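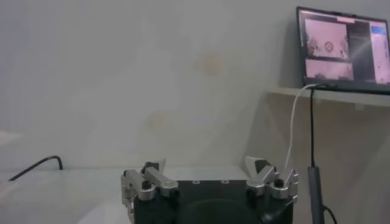 Bench automation at Senddale: what changes for the packing and inspection staff

The second robot arm in the Senddale finishing room goes onto the regular rota after the holiday break. The first one has been running on day shift since October, and most people on the floor have had a turn working next to it by now. This item covers what the arms do, what stays with us, and what has been agreed about hours and training.

The job is a simple one on paper. Small molded housings come through from Ferton in trays, and each one has to be picked up, turned over under the light and set down in the right bin. Until October that was done by hand on every shift, and it was the station with the most wrist and shoulder complaints in the building. The arm now does the picking and turning on days. A person still makes the call on anything the software marks as doubtful, and a person still signs the tray sheet.

Work at the station has changed more than we expected. The operator used to sit for the full shift. Now the job is mostly loading trays, clearing the bins, checking the doubtful parts and keeping an eye on the screen. There is more standing and walking, and a few people have said they miss being able to settle into it. Others asked to stay on the station when their turn was over. The rotation is set at 90 minutes for everyone, and that will stay the same when the second arm starts.

No jobs are being cut in the finishing room. The hours freed up on day shift have gone to the rework bench, which was behind for most of last year and is now close to caught up. Night shift will carry on by hand until both arms have been through a full month on days. A decision on nights will be made after that, and the shift leads will be asked first.

Training is one session of 35 minutes at the bench, then two supervised turns on the station. The session covers starting and stopping, what the camera views on the laptop show, how to put a tray in square, and how to free a part that has stuck in the fingers. Please do not try to free a part while the arm is powered. Press the stop, wait for the light on the controller to change, and then reach in. If the same part sticks again, leave it and call maintenance.

Some smaller points that came up at the last floor meeting:

The finger pads wear down and the arm begins to drop parts before you can see much wear. If you get several drops in one tray, write it on the sheet so the pads can be changed at the end of the shift.

Keep the table clear. Gloves, pens and cups have all been left on it, and the arm will go for whatever is in the tray area.

The tray sheets have a new column for doubtful parts. The old sheets can be used up on nights.

Heikki Karppinen from Naron, who set up the first arm, will be back to fit the second and will then go on to the plant in Guimarães. He is happy to take questions from anyone on the floor while he is here. A list for training places is on the board outside the finishing room and closes on Wed 10 December. Night shift staff can sign up too, and will be paid for the time if the session falls outside their hours.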